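About Prarine

Home | About us | Our teas | Workshops | Find us

We're a small tea shop and blending room on the high street in Gronidcombe, and we have been completely taken over by tea since the spring we opened. Garnet Grewal had been mixing chai in the back kitchen for years before that, for weddings, for neighbours, for anyone who came round with an empty jar, and at some point the jars outgrew the kitchen. The lease on number 17 came up one March and that was that!

We sell loose leaf only. There are usually 30 teas on the shelf, and the list moves about with the seasons because the growers' year moves about too. Spring greens come in when they come in (we've stopped putting dates on the website) and the roasted oolongs are best once the weather turns. If you want to know what's open on the counter, ring us in the morning, before the kettles get going.

Our house blend is called Komow, after the street Garnet grew up on. It's a brisk black tea with cardamom, a little fennel and no sugar, and it took an absurd number of attempts. The tenth was very nearly it. The one we sell has more ginger in it than anybody wanted at first, and we love it. Last year we packed over 3000 pouches of it, all by hand, on the same two scales.
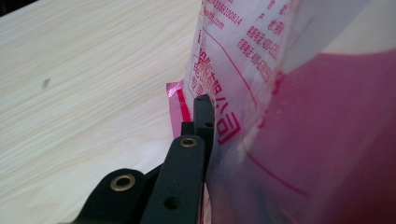 Garnet says the blending is the easy part and the water is where most people go wrong, so every workshop begins with three kettles at different heats and the same leaf in each. You'd be amazed how far apart they taste. We've had people who swore they hated green tea go home with a bag of it, having only ever met it with boiling water poured on top.

Workshops run upstairs in the Gauthier Room, named after the draper's that had the building before us. You can still see the brass rule set into the counter. Places are small in number and we like it that way, as everyone gets a proper seat and a go with the gaiwan. Children are welcome with a grown-up, and there's a caffeine-free table with rooibos, mint and a very good toasted barley.

We also supply cafés in Gronidcombe and the villages nearby, and we'll come out and train your staff for a morning if you take a blend from us. Bring your own tin to the shop and we'll fill it. Odd tins especially welcome!

Open from 9.30am. Dogs fine downstairs, and the step at the front has a ramp, just knock on the glass.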